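Is a Towel-Folding Robot Worth Renting?
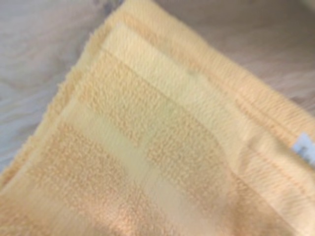
Susska rents its folding arm for $25 a week, with a 4-week minimum, and the brochure promises shelf-ready linens. I'd hold off. A plain yellow towel with smooth bands is an easy test — check whether the stripes on the top layer line up with the ones below, and whether the care label pokes out at the side. Both happened on my towel. Fix it by hand and you've lost the time you paid for.

Tip: fold bath towels in thirds, hems inside. It takes two minutes a load.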